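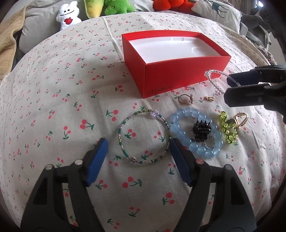 About Rostier

We are a small company with one question, and it is the one your mother asked you every Saturday: can somebody please pick this up? In our case the somebody is a machine, and the answer so far is "some of it, slowly, if you don't watch."

Shirley Nguyen and Marlene Li started Rostier after a few years at Relton, where they taught factory arms to move identical parts from one bin to another. The arms were very good at it. Then Shirley went home one November evening, looked at her dresser, and realized that not one thing on it was the same shape as any other thing. She called Marlene. Marlene said it was a terrible business idea and gave notice the next week.

There are 14 of us now, in two rooms over the old Delley shoe store. We work on chores: sorting, folding, putting things back in the box they came out of. Small jewelry is our current misery. A bead bracelet has no shape of its own, a ring is mostly hole, and a patterned bedspread is full of little printed things a computer would love to try to pick up. 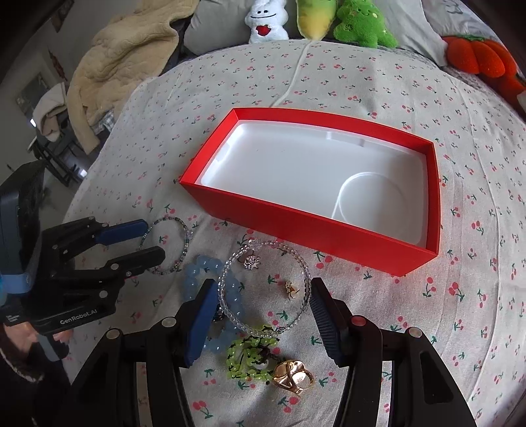 So people do the job first, with grippers in their hands, and the software learns from them. Our task library stands at 243 chores. Of those, we would let a robot do five in a stranger's house, and Marlene would like it noted that she only signed off on four.

Shop floors are further along. Our pilot with Beaulieu, a mail-order gift firm, has a robot packing boxed sets next to the regular crew. It never complains, and it is slower than everyone there -- including the man who does.

Can machines do the housework yet? No. They can do pieces of it, and the pieces are getting bigger. If you have a chore that you hate and can describe in plain words, send it in. We read them all, even the ones about teenagers.

Contact: Rostier, Suite 5, over Delley Shoes | © 2025 Rostier | Back to top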